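The sleeve that ate the wrist cable

Posted 2021-12-15 by Emlyn Wynne

I said in May that I would write up the wrist fault once I was sure of the cause. I'm as sure as I'm going to get, so here it is. If you run a two-arm setup with fabric covers, some of this may save you a few evenings.

The short version is that the left arm kept dropping into a protective stop in the middle of a job, always with the same wrist torque error, and I spent weeks looking in the software for something that was going on under a piece of cloth.

The job is panel handling. The arms bring their hands up to a tall slab, close in slowly until the fingertips touch, and then hold while a third machine does its part. Zasberg wanted to know if the two arms could do this for a full shift with no one stepping in. The target was 500 touches in a row without a stop. For a long time the best we managed was under 200, and on bad days the thing would quit after 5.

When it quit, it quit hard. The arm locked where it was, the other arm locked with it, and the controller logged a torque on the last wrist joint that was well over the limit. Nothing had hit anything. The fingers were often still short of the panel. So my first thought was a bad torque reading, and I treated it that way.

I swapped the joint board. Same fault. I swapped the harness between the elbow and the controller. Same fault. I went through the log for every stop we had, lined them up by time, by speed and by how long the arm had been running, and found nothing that held. Somebody at Brollis, who supplied the controller, suggested raising the limit by a small amount to see if the stops went away. I did try it, with the speed turned down and the area clear, and the stops did get fewer. I put it back the same afternoon. A limit that stops the arm is there for a person's hand, and I didn't want to be the one who moved it to make a number look better.

What I should have done sooner was line the stops up by pose. When I finally plotted the wrist angle at each stop, most of them sat in one narrow band, near the end of the roll, with the forearm pitched down. After that it took one evening.

The sleeves are a Trirevura part. They go on over the forearm and keep dust out of the joints, and they also give you something soft if you brush against the arm. They are thick and they bunch. The instructions say to leave slack so the elbow can bend, and I had left slack, and then over the weeks the slack had crept down toward the wrist and piled up there. Each time the wrist rolled, the lowest fold got dragged a little way around with it. Most of the time it let go again. In that one band of angles it didn't let go. It caught on the short cable that runs inside the cuff, pulled it tight, and the joint felt the pull as load. The torque reading had been correct all along.

I found it by feel. With the power off and the brakes released by hand, I rolled the wrist through its range and there was a spot where it went stiff and then gave. I pushed the sleeve up past the elbow and tried again, and the stiff spot was gone. Under the fold the cable jacket had a shiny flat patch as long as my thumb, worn nearly through on one side. Another month of that and I'd have had a short in the wrist, with the fingers right up against a panel. I don't like thinking about that one.

So there were two faults, really. One was the sleeve loading the joint. The other was a cable being chewed up by the same sleeve, which hadn't shown up in any log yet.

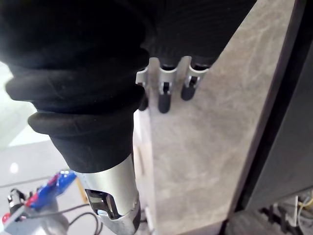 Sleeve bunched above the metal wrist, with the other hand's fingers just off the panel.

The fix was cheap. I replaced the short cable and moved it to the inside of the bend, away from where the fold sits. I put a strap on the sleeve higher up so the slack stays near the elbow. There is still a cuff at the bottom, and it still looks bulky, but the wrist turns freely inside it now. I also added a slow roll test at power-up. Each wrist goes end to end with nothing near it, and if the torque at any angle is higher than it was on the last good run, the arm won't start the job. It has refused to start once so far. The strap had slipped.

Since then the arms have done 3,506 touches with no wrist stop. There were other stops. One was me opening the gate, and a couple were a loose connector down by the floor that I still need to tie up properly. The torque limit is at its original value.

A few notes for anyone doing the same:

Check covers with the power off, by hand, through the whole range. A cover that looks fine at rest can bind at one angle.
Plot your stops by joint angle before you plot them by anything else.
Look at the cable under the cover when you change the cover. I had changed that sleeve once already and never looked.
Leave the limit alone until you know what is tripping it.

I sent photos of the worn jacket and the angle plot to Trirevura. They wrote back and asked for the sleeve, which is in the mail. If they change the instructions I'll add it at the bottom of this post. Next job is the connector, and then the right arm's sleeve gets the same strap.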